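Gripper keeps dropping things halfway across the table

Kelidau34
Our Flostitz arm has started letting go mid-move. It closes, lifts, then lets go -- no error on the screen at all. Any ideas?

vernness_shed
Try restarting it.

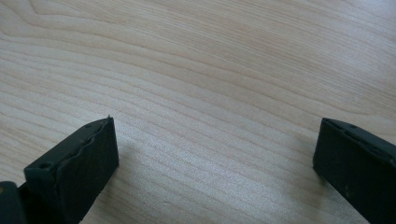 Posted by Sutherland89 on Mon 12 August
Look at your pads first. The left one on mine has gone all wavy and lumpy along the top edge, and I had the same silent drops! New pads, then re-zero the fingers -- and hit the stop button before your hands go near them.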